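スタジオ点検表(開室前・閉室後)とコメント
フィリネル リラクゼーションルーム/2号室

使用クラス:呼吸法とリストラティブヨガ、アロマを使った休息クラス
点検担当:当日の講師
確認者:Océane Bouchard
記入方法:可=そのまま使用してよい/要注意=使用できるがコメントあり/不可=直すまで使用しない

この表は7月の点検分をもとに、各項目のコメントを残したものです。次の担当者は前回のコメントを読んでから記入を始めてください。空欄のまま提出された表は差し戻します。該当しない項目には斜線を引いてください。

1. 入口と避難経路

1-1 玄関から2号室までの通路に物が置かれていない
判定:可
コメント:傘立てが通路側に出ていたので壁際に戻した。雨の日は参加者が動かすことがある。開始前にもう一度見ること。

1-2 非常口の扉が内側から鍵なしで開く
判定:可
コメント:開閉ともに問題なし。扉の下部が少し重いが、片手で開けられる。

1-3 誘導灯が点灯している
判定:可

1-4 クラス中に照明を落としても足元が見える
判定:要注意
コメント:調光を一番下まで下げると、奥の列からトイレまでの動線が暗い。足元灯を2台とも点けた状態で再確認したところ、歩くのに支障はなかった。片方だけ点けて始めないこと。

1-5 靴と荷物の置き場が扉の開閉を妨げない
判定:可
コメント:大きな荷物は棚の下段へ。床に直置きされた鞄は講師から声をかけて移してもらう。

2. 床とマット

2-1 床に水、オイル、細かいごみがない
判定:可
コメント:前のクラスがオイルを使った日は、見た目がきれいでも素足で一度歩いて確かめる。入口寄りの列に滑る箇所が残りやすい。

2-2 床板の浮き、ささくれがない
判定:要注意
コメント:窓側の板の継ぎ目に浮きあり。養生テープを貼り、その上にマットを敷かない配置にした。修理はロビショー工務へ依頼済み、日程の返事待ち。返事が来るまで窓側は荷物台の場所として使う。

2-3 マットの裏面に劣化、はがれがない
判定:可
コメント:備品マット17枚をすべて裏返して確認。端が反っているものがあるが、滑り止めは効いている。反りのあるものは巻き方を逆にして保管した。

2-4 マット同士の間隔が取れている
判定:可
コメント:仰向けで両腕を横に広げても隣に当たらないこと。人数が多い日は講師のマットを前に詰める。参加者側の間隔は詰めない。

3. 補助具

3-1 ボルスターの縫い目、ファスナーに破れがない
判定:要注意
コメント:3本でファスナーの引き手が外れている。金具が肌に当たるおそれがあるため、カバーを裏側に回して使用。引き手は事務室の引き出しに入れてある。

3-2 ブロックに割れ、欠けがない
判定:可

3-3 ブランケットが洗濯済みである
判定:可
コメント:洗濯の札が付いていないものは未洗濯とみなし、使わない。たたんだ状態で湿り気を感じたら棚に戻さず、物干しに掛ける。

3-4 椅子の脚のゴムがそろっている
判定:不可
コメント:スクヴホルムの折りたたみ椅子のうち、脚のゴムが取れたものを見つけた。座面に「使用不可」の紙を貼り、倉庫の奥へ移動。膝や腰に不安のある方が体重を預ける椅子なので、応急のテープ巻きで使わないこと。

3-5 アイピローのカバーが一人ずつ交換されている
判定:可
コメント:使用後のカバーは白い袋へ。中身に異臭があれば本体ごと処分する。

4. 空調、換気、温度

4-1 クラス開始前に窓を開けて換気した
判定:可
コメント:開室時に窓と入口の扉を両方開けた。香りを使うクラスの後は、次の参加者が入る前に必ず空気を入れ替える。前の香りが残っていると気分が悪くなる方がいる。

4-2 空調の風が寝ている人の顔に直接当たらない
判定:要注意
コメント:風向きを上にしても、中央の列で首元に風を感じる。開始時に参加者へ聞き、寒い方には列を移ってもらうかブランケットを追加する。

4-3 フィルターの清掃記録がある
判定:可
コメント:記録簿に記入あり。ほこりの付着は少ない。

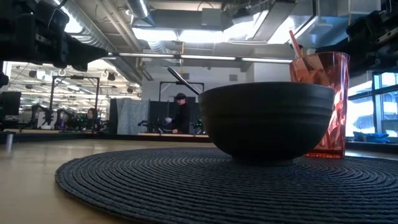
4-4 休息の姿勢に入る前に室温を確認する
判定:可
コメント:動いているときにちょうどよい温度は、横になると低く感じる。最後の休息に入る前に設定を見直す。講師は立っているため気づきにくい。温度計は床に近い棚に置き、その値で判断する。

4-5 加湿器の水が当日入れ替えられている
判定:可
コメント:前日の水が残っていたら捨て、内側を拭いてから入れる。継ぎ足しはしない。

5. 電気と火気

5-1 コードが歩く場所を横切っていない
判定:可
コメント:スピーカーのコードは壁沿いに固定してある。固定具を外した場合は、クラス後に元の位置へ戻す。

5-2 スケケロ製ディフューザーの本体、コードに傷がない
判定:可
コメント:本体の底とコードの付け根を確認した。水が空になったときの自動停止も試し、正常に止まった。置き場所は棚の上のみ。床置きは不可。

5-3 ろうそく、線香など火を使うものがない
判定:可
コメント:電池式の灯りに統一。外部講師が持ち込んだ場合も使用を断る。事前の案内文にも書いてあるが、当日もう一度口頭で伝える。

5-4 延長コードの多重接続をしていない
判定:可

5-5 消火器が所定の場所にあり、前に物がない
判定:可
コメント:前に立てかけてあったマットを移動した。マットの仮置きは反対側の壁にする。

6. アロマオイル、体調の確認

6-1 オイルの瓶にラベルと開封月が書かれている
判定:要注意
コメント:開封月の記入がない瓶があったため、使用を止めて別の箱に分けた。いつ開けたか分からないものは使わない。

6-2 オイルが参加者の手の届かない棚に保管されている
判定:可
コメント:棚の鍵は事務室。クラス中に出す瓶は使う分だけにする。

6-3 体調の聞き取り用紙を全員から受け取った
判定:可
コメント:妊娠中、持病、最近の手術、香りへの過敏さの欄に記入がある方には、開始前に個別に声をかける。ほかの参加者の前で読み上げない。

6-4 途中で休む、退室する方法を冒頭で説明した
判定:可
コメント:目を閉じている時間が長いクラスでは、合図をしなくても出てよいと伝える。我慢して最後まで残り、立ち上がるときにふらついた例が過去にあった。

6-5 終了時、ゆっくり起き上がる時間を取った
判定:可
コメント:横向きで休んでから座る流れを守る。次のクラスの準備が迫っていても、参加者を急がせない。片付けは全員が立ってから始める。

7. 救急と連絡

7-1 救急箱の中身がそろい、期限内である
判定:要注意
コメント:冷却シートの残りが少ない。補充を依頼した。ほかは期限内。

7-2 連絡先の一覧が受付と室内の両方にある
判定:可
コメント:室内の一覧が古い版だったので差し替えた。館内の内線は428。夜のクラスでは受付に人がいないことがあるので、応答がなければすぐに携帯の番号へかける。

7-3 AEDの場所を講師が説明できる
判定:可
コメント:代講の講師には、着替えの前に現物の場所まで案内する。

8. 閉室時

8-1 空調、照明、ディフューザーの電源を切った
判定:可
コメント:ディフューザーは電源を切るだけでなく、プラグも抜く。

8-2 忘れ物を確認した
判定:可
コメント:ブランケットをたたむときに眼鏡やイヤリングが紛れていないか見る。見つけた物は日付の札を付けて受付へ。

8-3 窓と非常口が閉まっている
判定:可

8-4 使用不可の備品が通常の棚に戻っていない
判定:可
コメント:3-4の椅子が倉庫の奥にあることを確認した。

確認者コメント(Bouchard)

不可は3-4の椅子のみ。廃棄か修理かは、替えのゴムが手に入るかどうかを問い合わせてから決めます。それまで倉庫から出さないでください。

2-2の床板は、修理が終わるまで毎回判定を書いてください。「前回と同じ」だけでは、テープがはがれていないかどうかが分かりません。

1-4の足元灯は、点灯の手順を照明スイッチの横に貼りました。代講の方にも見てもらってください。

6-1で分けた瓶は事務室で処分します。新しく開けるときは、ふたを回す前にラベルへ月を書いてください。

記入済みの表は受付の青いファイルへ。写しは不要です。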